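Losley Hand-Held Demonstration Gripper: two months of folding laundry

Reviewed 26th November

I bought the Losley to teach a small arm to fold and sort clothes. You hold the gripper in your hand, do the job yourself, and the recording of what the fingers and the camera did becomes the training material. There is no need to have the robot in the room. Before this I used a Konon remote control setup, with a leader arm clamped to a desk, so most of my comparisons are with that.

What comes in the box: the gripper, a spare pair of fingers, a charging lead, a hex key and a printed calibration sheet. The manual is short and the English is fine. Calibration took me 10 minutes the first time. You wave the gripper in front of the sheet until the software is happy, and you have to do it again whenever you change the fingers.

The trigger is the best part. It has a light, even pull and you can close the fingers slowly enough to pick up one layer of cloth and leave the one under it. I could never do that with the Konon, where there was a small lag between my hand and the jaw and I ended up grabbing a whole pile. T-shirts, tea towels and pillowcases were all easy from the first day.

Small dark items are harder. Thin black fabric tends to bunch between the fingers, and if you pinch it too near the end it folds over and hides the part you want to grab next. My habit now is to take hold a little way in from the edge, lift, and let the rest hang before moving.

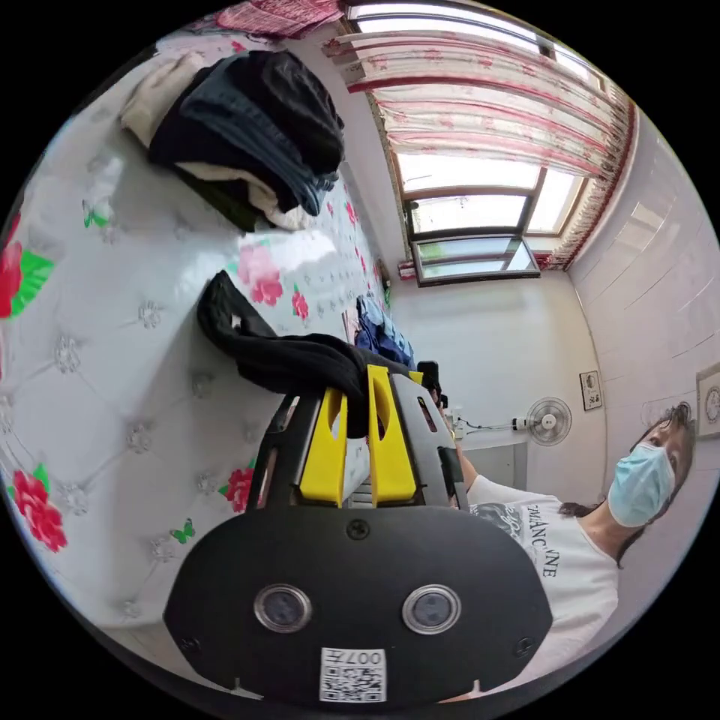 Working at a bed is also hard on the back. A bench at waist height would be better, but clothes get folded on beds in real houses and I wanted recordings that matched. Yufang Lei, who shares the recording work with me, is shorter than I am and found the reach easier. She did complain about her wrist. The weight is well forward of the handle, and after a long run you start letting the nose drop, which shows up in the data as a slow tilt. We swap over every 90 demonstrations and that has mostly fixed it.

Battery life is roughly 4 hours. The gripper gives one short beep when it is low and then stops recording without another warning. I lost most of an afternoon that way in the first week.

The software is plain but it works. Each demonstration is saved on its own, and you can bin a bad one straight away by holding the trigger closed. Sorting through them later is slow, as the names are just long strings of digits. Nana Nartey wrote us a small script that adds the task name, and I would not want to go back. Losley support answered my one email in two days.

As for results, the arm now folds a tea towel properly most of the time and a T-shirt about half the time. Pairing socks is still poor. I don't blame the gripper for that - we have far fewer recordings of socks, and mine were sloppy to begin with.

Good points: trigger feel, quick setup, easy to throw out a bad take.

Bad points: front-heavy, weak battery warning, useless file names.

If you only need to teach pick and place with solid objects, a cheaper tool will do. For cloth I would buy it again, and I'd order a second battery at the same time.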